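From: Aileen Villanueva
To: Petix coin collectors list
Date: May 17, 2022
Subject: Re: Two-tone tokens from the Ratton estate

Arsalan Magsi wrote:
> Picked up 3 of the ferry tokens at the Ratton sale. Brass
> center, white metal ring, and the edge is plain on two and
> reeded on the other. Did Skatari strike both kinds, or is
> mine a later copy? Weight is the same on all of them.

Arsalan, what a great find! I've been after a reeded one for years and have only ever held Rogelio's.

Skatari did strike both. The plain edge came first, and the reeded collar was brought in when the fare went up to 65 cents, so drivers could tell them apart by feel. Look at the gull on the back. On the later die the wing touches the rim, and on the early one there's a clear gap. If yours is reeded AND has the gap, please write to me right away, that would be a mix of old die and new collar and I only know of it from Peng's old price list!

Please don't dip them. The ring goes chalky and stays that way.

Other bits for the list:

1. Ronaldo has scanned 17 more pages of the Peng price lists. They're in the files area now, and the token section is a joy to read.
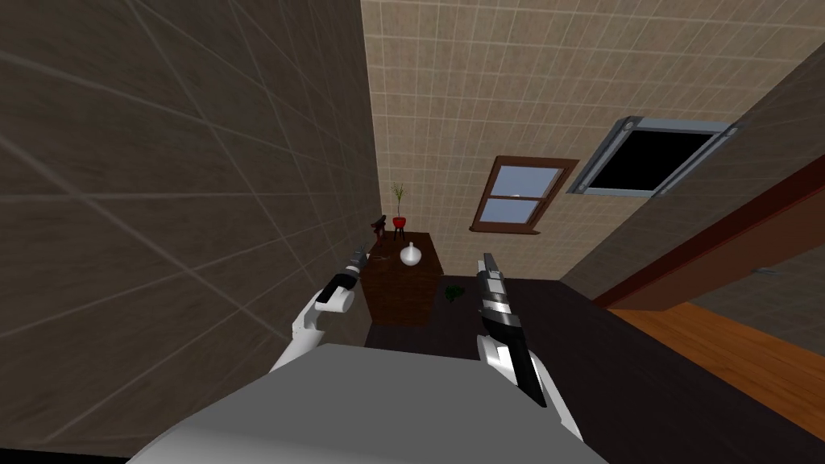

2. Cherry Mae is looking for a spare tray with small round wells. She'll trade a nice run of transit tokens for it.

3. Edge photos wanted from anyone with a Skatari piece, worn ones too.

Aileen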